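## 4. Learning Two-Handed Cleaning from Head-Mounted Recordings
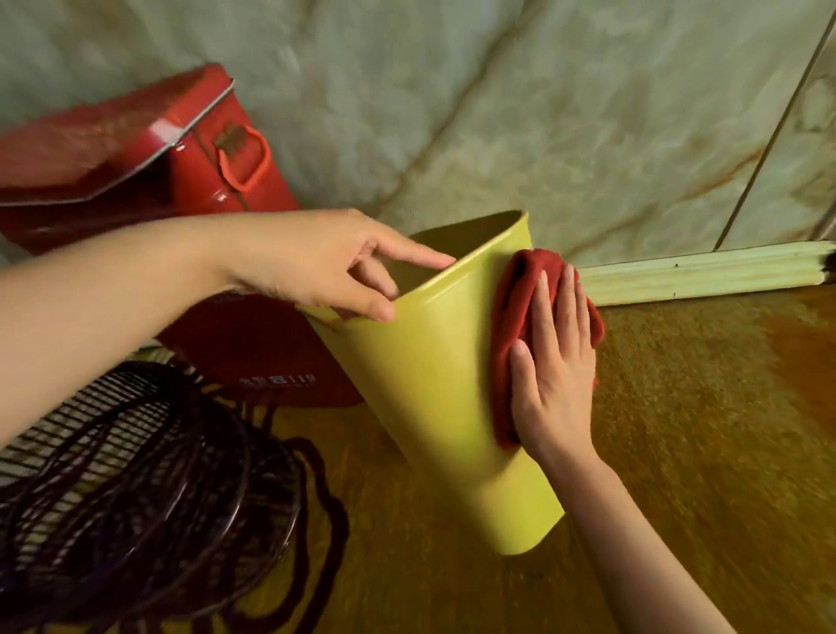
We came to household cleaning by a somewhat roundabout path. Our earlier work on the Haruna policy dealt with picking and placing, where one arm does nearly everything and the other can wait politely at its side, and we were quite pleased with how far that took us. Cleaning an object is a different sort of problem, and (we think) a lovely one, because the two hands have to agree with each other the whole time. One of them holds and turns the object while the other keeps a cloth pressed against it, and a small change in the grip changes what the wiping hand should do next.

### 4.1 Recordings

The training set, which we call Trulier, holds 513 recordings of people cleaning ordinary things in their own homes, seen from a camera worn on the head. We asked people to work the way they normally would and gave them no script, so the recordings have all the variety one would hope for: objects tipped on edge, cloths folded and refolded, and floors with other belongings standing close by. Figure 3 shows a moment of the kind we care about most.

**Figure 3.** *A two-handed wiping step. The left hand grips the rim of a tilted yellow wastebasket while the right hand presses a folded dark red cloth against its outer wall.*

From each recording we take the position of both wrists and the fingertips, and we also mark, by hand, the stretches in which the cloth is touching the object. That last part was slow going. We tried at first to have a contact detector do it for us, but a cloth bunched under an open palm hides the very surface one would like to see, and the detector kept placing the start of contact too early. In the end we labeled 2,000 short clips ourselves and trained the detector again on those, which made it good enough to handle the remainder with light checking.

### 4.2 Splitting the roles

Our main idea is a simple one. Prollance, the model we propose, predicts the motion of the holding hand first, and then predicts the motion of the wiping hand in a coordinate frame attached to the object and not to the room. When the object tips, the wiping path tips along with it, and the second part of the model never has to learn about the tilt at all. Either hand may take either role, and the roles may swap partway through a task, so a small classifier looks at the last 4 seconds of motion and decides which hand is holding.

We should say plainly that this works best for stiff objects. A bin or a bucket keeps its shape well enough for the attached frame to mean something, while a shopping bag does not, and we left soft objects out of the robot trials for that reason.

### 4.3 Robot trials

We ran Prollance on the Lekero two-arm platform with 5 different rigid containers, none of which came from the training homes. Compared with a version that predicts both hands together in room coordinates, the split model lost contact with the surface less often, and the gap was widest when the container leaned steeply. Most of the failures that remained came from the holding side, usually when the rim slipped a little in the fingers and the object frame was slow to catch up. We return to this slip problem in Section 5, where a wrist force reading is added to the frame estimate.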